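# Speaker notes: open day demo, two-arm cell, Flulthorpe site

Slot: Friday, after the plant walk. Talk first, then questions at the rail. Slides are numbered in the footer; the notes follow the slide order. Text in italics is for me and is not read out.

## Slide 1. Title

Good afternoon. My name is Colton Gauthier. I work on motion planning at Stoditz, and I look after the two-arm cell at the end of bay C. You walked past it on the way in.

The talk covers what the cell does, how the two arms are kept in agreement about where they are, and what we measure. Questions are fine at any point. If the answer is on a later slide I will say so and move on.

*Check the clicker before people sit down. The projector drops the first slide if the laptop has been asleep.*

## Slide 2. Why two arms

Most of the handling work on this site is done by single arms with a fixture. The fixture holds the part, the arm does something to it. This works well when the part does not change. Every new part needs a new fixture, and a fixture has to be drawn, machined, checked, and stored.

The second arm is a fixture that can be reprogrammed. One arm presents, the other approaches. In exchange you get a harder planning problem and a second robot to calibrate. For long production runs I would still choose the fixture, and I tell customers that.

*MacPherson people will be in the room. They run long batches. Do not oversell.*

## Slide 3. The cell

Two arms, mounted on opposite sides of a shared work surface. Each carries a two-jaw electric gripper with replaceable fingertips. The grippers take power and signal through a cable routed outside the wrist. An external cable is easy to replace and easy to inspect. It also has to be modeled as part of the arm, or the planner will happily drive a link into it.

The background is kept plain on purpose. The vision system subtracts it, and anything with an edge or a pattern costs us processing time.

The status light on the wrist is for people, and the controller does not depend on it. For today, blue means the arm is enabled and may move. Please stay behind the rail whenever you see it.

## Slide 4. Two base frames, one task

Each arm knows its own position relative to its own base, and knows it well. Neither arm has any direct knowledge of the other. The relation between the two bases is a measured quantity, and every error in that measurement appears in full at the point where the arms meet.

An angular error is worse than an offset. An offset is constant across the work area. An angular error grows with reach, so a cell can pass a check close to one base and fail it at the far side.

We calibrate by bringing the grippers to matched poses from opposite sides and comparing what each arm reports. The poses are spread through the shared volume, high and low, near and far. A full set is 90 poses. We tried fewer and the fit looked better on paper, for the usual reason that there was less data to disagree with it.

*Pause here. Someone always asks whether the camera could do this instead. Answer: it could, and then the camera has to be calibrated too. Slide 9.* 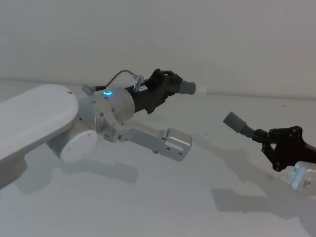 The approach itself runs in 3 stages. In the first, both arms move freely to standoff poses, and the only constraint is that they avoid each other, the table, and themselves. In the second, one arm holds still and becomes the reference. The other closes along a straight line at reduced speed. In the third, position control gives way to force control on the moving arm, and contact is detected by the force reading.

The handover between stages two and three is where most faults appear. If the switch comes early, the arm drifts in free space looking for a contact that is still some way off. If it comes late, the arm arrives under position control and pushes with whatever force the position error asks for.

## Slide 5. Choosing the reference arm

The arm that holds still should be the stiffer of the two in its current pose. Stiffness depends on pose, so the choice is made at run time. An arm stretched out is less stiff at the tip than the same arm folded back. The planner scores both and picks one.

There is an override. We use it when one arm has a heavier tool fitted.

## Slide 6. Speed

Closing speed is capped in software during stage two. Under the cap, contact force at the tips stays inside the limit set by the finger pads. The pads are the cheapest item in the cell and they are meant to wear first.

At present we run production tests at 80 percent of the cap. Today's demo is slower so that you can see what is going on.

## Slide 7. Results from the Priltirau trial

Priltirau supplied the parts and the acceptance criteria. We supplied the cell. The trial ran through January on one shift.

The log holds 271 stopped cycles. A stopped cycle is any cycle the controller ended before completion, including the ones where it was being too careful. The largest group was planning timeouts with both arms low over the table, where there is little room for elbows. The next group was force readings outside the window at first contact. The smallest was cable clearance.

The timeouts were reduced by raising the meeting point. The force group was reduced by recalibrating after each gripper change, which the procedure already required and which was being skipped when the shift was busy. The procedure is now enforced by the controller. It will not start a job after a tool change without a fresh calibration file.

The cable group has not changed much. We are looking at a shorter cable and a different exit angle.

*Do not give a success rate. Priltirau has not cleared the figure. If pressed, offer the definition of a stopped cycle again and take the question offline.*

## Slide 8. What we would do differently

Mount both arms to one plate from the start. The bases were on separate stands for the early tests, and we spent a long time chasing errors that came from the floor.

Fix the naming as well. Left and right depend on which side of the cell you stand on. The drawings said one thing and the control panel said the other. The arms are now A and B in all documents, and the letters are on the stands.

## Slide 9. Camera

*Skip if short of time.*

The camera locates parts on the table and checks that a gripper has what it is supposed to have. It plays no role in the final approach. The fingers hide the contact area from most angles at the moment you would want to look at it.

A second camera would help with this. It would also add one more frame to the calibration.

## Slide 10. Demo order

1. Both arms from park to standoff.
2. Arm A holds, arm B closes to contact and backs off.
3. Same again with the roles exchanged.
4. Forced abort during stage two, operator at the panel.
5. Back to park.

Stand anywhere along the rail. The view from the panel end is better for step two. The abort makes a loud click when the brakes engage, and both arms stop together. That is the expected behavior.

*Wait for the thumbs-up from the panel before starting step one. Keep talking to a minimum during the contact moves.*

## Slide 11. Contact

The slides will be on the visitor share by Monday, without the trial log. Requests for the calibration procedure go through the Stoditz front desk, marked for bay C.

*Collect badges at the door.*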